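Catinca Pascu
Notes on the Koltard loop trail, spring conditions, in short posts. 1/

Trail length from the Drellari lot is 11 miles, with 624 feet of gain. Nearly all of the gain is between the second footbridge and the ridge. The tread is packed gravel to the bridge, then dirt and roots. 2/

The lot holds few cars and fills by mid-morning in March. Overflow parking is at the Matei picnic area. The connector path adds almost 2 miles each way. 3/

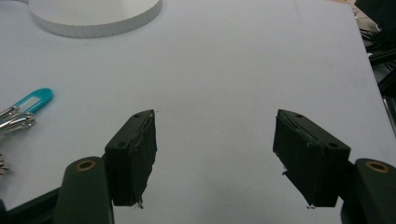 4/ WATER
The spigot at the trailhead is shut off until the park raises it from winter status. The creek at the lower crossing runs year round. Filter it. The ridge is dry.

5/ HOT SPRING
The Cloremeck pool is on a signed spur past the lower crossing. The source is too hot to touch. The soaking pool is downstream, where creek water enters through a gap in the rocks. Move the flat stone to adjust the mix and put it back when you leave.

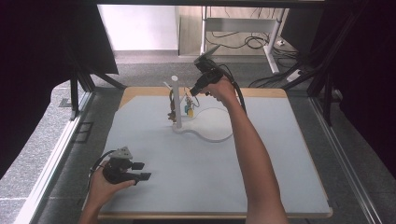

Can I camp at the pool?
Camping is limited to the 2 marked sites above the spur junction, and both need a permit from the park office.

6/ WILDLIFE
Elk use the meadow below the ridge at dawn. Stay on the trail side of the fence line. Binoculars are enough from there. Dogs are allowed on leash as far as the spur and are not allowed on it.

7/ Cell signal drops past the first footbridge and comes back on the ridge. Download the map before you leave the lot. The paper version at the kiosk still shows the old route across the slide area, now closed. 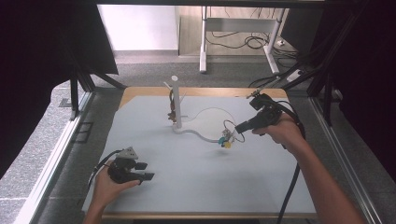

Two hand-held grippers over the work table.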